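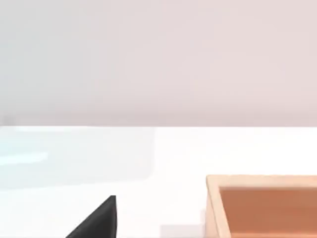
A clean desk costs nothing, a reader wrote to me last month, and people who can't manage one should stop blaming the office. I have thought about that line more than it deserves. The first half is wrong on the facts and the second half is the sort of thing managers like to hear.

I spent nine years in the claims department at Cilcombe, where the clean desk policy arrived one November as a two-page memo. By spring it had grown to fourteen pages. We had to clear every surface by 5:30, lock up anything with a customer name on it, and take home our mugs. The locking up made sense to me and still does. The rest was presented as a way to help us concentrate, and I never met anyone it helped.

What it did was move the clearing into our own time. The phones stayed on until 5:30, so the desk got cleared at 5:35 or 5:40, and in the morning we spent another stretch laying out the same files in the same order. Do that for a year and you have given away a few working days, and you will never see them on a timesheet.

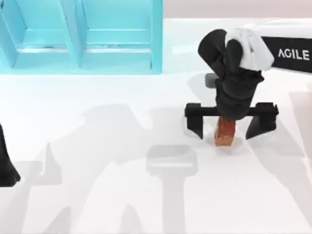
Open compartments in light cyan, on a white tabletop.

Then came the shopping. The company brought in a consulting outfit called Kena, which ran a workshop and left behind a catalog. Our floor's share of the order was $1,342 for desktop storage. I know the figure because the invoice sat in a shared folder that anyone could open, in the same quarter we were told there was no money to fix the heat on the north side of the building.

I have nothing against a box with slots in it. If you have things that need slots, buy the box. My trouble is with the claim that comes attached, that a neat surface makes a sharper mind and that the mind will then turn out more work. Kena's handout said tidy teams were happier teams. It didn't say how anyone had measured that, or whether the happy teams might have been tidy simply by having less to do. I asked at the workshop and was told it was a great question.

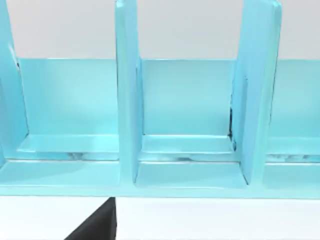

A pale blue desk organizer with upright dividers.

There is a fair argument on the other side. Shared desks have to be cleared or the next person can't sit down. Some people really do feel calmer with nothing in front of them, and I wouldn't take that away from them. I work beside one now, and our two desks look like they belong to different companies. We get along fine and our work comes out at the same speed – which ought to tell somebody something.

But a preference is one thing and a rule is another. The piles on my desk at Cilcombe were in an order. Left was waiting on a callback, right was waiting on me, and the stack under the stapler was the stuff I was afraid of. To a manager walking past, all three looked like a mess,

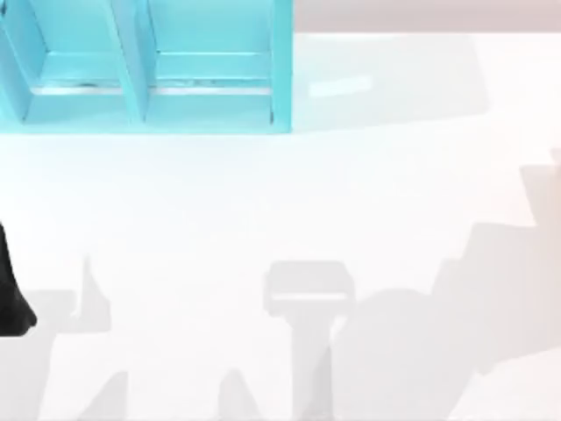
and a mess is easy to mark on a checklist. Whether a claim was handled well takes an hour of reading to find out. Whether there is paper on a desk takes a glance, so the glance became the measure, and it went into our yearly reviews under "professionalism."

I would like to see one employer, just one, publish what happened to its error rate after the desks were cleared. Cilcombe never did. When I left, the policy was up for renewal and the new draft had a section on plants.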